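Household Organization 1
Handout 6: The Counter, the Table and the Things That Stand on Them

Instructor: Sushil Chaudhary
Read before the July practical. Bring the handout with you. 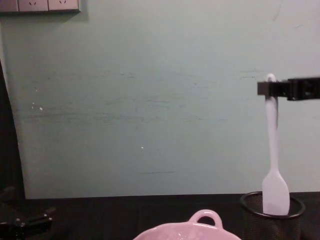

Last session covered closed storage: drawers, cabinets and the pantry shelf. In this one we move to open storage, meaning anything that stays out on a surface between meals. Open storage gets less attention in the textbooks than it should. In a small kitchen it can hold half of what the cook reaches for in a day, and it's where most of the clutter builds up.

6.1 Terms

Standing storage. A container that keeps items upright on a surface. Utensil holders, knife blocks and jars belong here.

Working surface. The part of a counter or table kept clear for preparing food. It has to be measured with everything else in place. A table that is 62 inches long with a row of containers along it doesn't give you 62 inches to work on.

Back line. The strip where the surface meets the wall. Most standing storage ends up along the back line, and most crumbs do too.

Landing spot. A fixed place where a dish or tool goes when it leaves the hand. A bowl on the table may be a landing spot or it may be something left over from breakfast. You find out by asking the person who lives there.

6.2 What belongs in a utensil holder

The holder is for long-handled tools used at least several times a week. In most homes this means a spatula or two, a large spoon, a ladle, tongs and a whisk. Students often want to add peelers, can openers and measuring spoons. These are too short. They sink to the bottom, and you have to take out the long ones to get at them. Put them in the drawer from Handout 5.

Sharp items don't go in the holder at all. This includes kitchen shears unless they have a cover. It includes skewers.

Work through the sorting like this:

1. Empty the holder completely onto a clean towel.
2. Put duplicates next to each other.
3. Pick the one of each that you would reach for first. Set it aside to go back.
4. Look at what remains. Cracked, melted or loose-headed tools are thrown out. Good ones go in the drawer or the donation box.
5. Wash the holder before anything goes back in.

Step 3 is where people slow down. If a household has four spatulas, the owner can usually tell you straight away which one is the favorite. The other three take twenty minutes of discussion. In the practical you will have a partner for this, and the partner's job is to keep you moving.

6.3 Head up or head down

There are two ways to stand a tool in a holder, and both have their defenders.

Head up, handle down. The working end is visible, so you can tell the spatula from the slotted spoon at a glance. The head stays in open air and dries well. The drawback is that wide heads crowd each other and the whole thing gets top-heavy, especially with metal ladles. Heads also pick up dust and grease if the holder stands near the stove.

Head down, handle up. The handle is ready to grab, and the head is out of the way of splatter. A spatula with a flat, paddle-shaped head and a slim handle goes in easily this way, provided the mouth of the holder is wide enough. The drawbacks are that you can't always tell tools apart by the handle, and the part that touches food now rests at the bottom of the container. If the bottom is dirty, the tool is dirty.

For this course, head up is the default for mixed collections. Head down is acceptable when there are few tools, the handles are easy to tell apart, and the holder is washed every week. Choose one way for the whole holder. A mix of the two is hard to pull from and tends to tangle.

Whichever way is used, tools go in dry. Shake off the water, wipe the head with a towel, then the neck, then the handle. Water left at the neck runs down and collects.

6.4 Choosing a holder

Mesh. Air passes through the sides, so a tool put away slightly damp has a better chance of drying. Mesh is light. It can tip when loaded with heavy metal tools on one side. Crumbs and grease catch in the openings, and a sponge doesn't clean them well; use a soft brush. Check what the base is like before buying, as some have a solid bottom and some don't.

Ceramic. Heavy and steady. Wipes clean on the outside. The inside is harder to reach, and water stays at the bottom until someone pours it out. Check glazed pieces for chips before use.

Plastic. Cheap and light, easy to wash. Scratches over time. Look for one with a lift-out bottom or drain holes.

Wood. Looks good, dries slowly. Keep it away from the sink.

Size matters more than material. The holder should be tall enough that a spatula leans against the rim without falling out, and short enough that you can still see which tool is which. If you have to lift the tool straight up a long way and there is a shelf overhead, the holder is in the wrong place or it's the wrong holder.

We have two shop models in the teaching kitchen for comparison. The Derex is the narrow one and the Dreltness is the wide one with the weighted base. Try both with the same set of tools and note which one you would keep. There is no right answer here, but you must be able to say what you based it on.

6.5 Bowls on the table

A single bowl left out can be useful. It can hold fruit, peelings during prep, or the odds and ends that come out of pockets. The trouble starts when it does all of these. Give the bowl one job and tell the rest of the household what the job is.

For a prep bowl, place it toward the front of the table on the side of your cutting hand. Utensils go farther back. You should be able to reach over the bowl for a tool without dripping into it, so leave a hand's width between the two, and more if the tools are coming straight from a pan.

Glazed ceramic bowls chip at the rim. Don't slide them against a metal holder, and don't stack them with anything standing inside. A dark tabletop makes a pale bowl easy to find, which helps in a dim kitchen. The same tabletop will show flour, salt and dried water marks more than a light one does. Wipe with a damp cloth, then a dry one. The second wipe is the one that removes the streaks.

6.6 The wall behind

When you clear a table that has been against a wall for years, look at the wall. Long horizontal scuffs at one height can come from chair backs, container rims or a table that has been pushed in and out. Small white flecks on a colored wall may be places where the paint has chipped. Neither is serious. Both tell you to leave a gap next time -- two fingers is enough.

Cleaning a painted wall:

Dust it first, top to bottom.
Use warm water with a drop of dish soap. Wring the cloth until it doesn't drip.
Test a low corner before you do the middle. Some older paints come off on the cloth.
Work in small areas and dry each one with a towel.
Don't scrub around chipped paint. In an older home, find out what kind of paint it is before you touch or sand it.

Stay well away from outlets with a wet cloth. Wipe the cover plate with a dry one only. When you place standing storage along the back line, leave the space under an outlet open so that cords can hang freely. A cord draped into a utensil holder will bring the whole thing down sooner or later.

6.7 Case: the Pop kitchen

This case comes back in the final assignment, so keep your notes. The kitchen belongs to a couple with one child. The table stands against the wall and is used for meals, homework and prep. They had two utensil holders, both full, and a fruit bowl used for mail.

The class before yours made three changes. They cut the two holders down to one and moved it to the end of the table nearest the stove. They took the mail out of the bowl and put a tray by the front door. They pulled the table two fingers off the wall. Total cost was the tray.

When we asked a month later, the holder and the table were as the class had left them. The mail was back in the bowl. The tray was being used for keys.

Questions to prepare for discussion:
Why might the tray have failed where the holder worked?
Would a second bowl help?
Who in the household was present when the changes were made, and does it matter?

6.8 Practical

You will work in pairs at the long tables. Each pair gets one holder, one bowl and a bag of mixed tools. The job is to set up a table for a cook who makes one hot meal a day and has no drawers. You have 300 seconds for the sorting and as long as you need for the placing.

Hand in a sketch of the table from above, with the working surface shaded, and a short paragraph on which way up you stood the tools. Sketches can be rough. Label everything.

Pairs who finish early can start on the Ana worksheet, pages 3 and 4. Page 5 has a misprint in the second table and will be replaced.

Wash and dry all the tools before they go back in the bags, and leave the bags open on the cart by the sink.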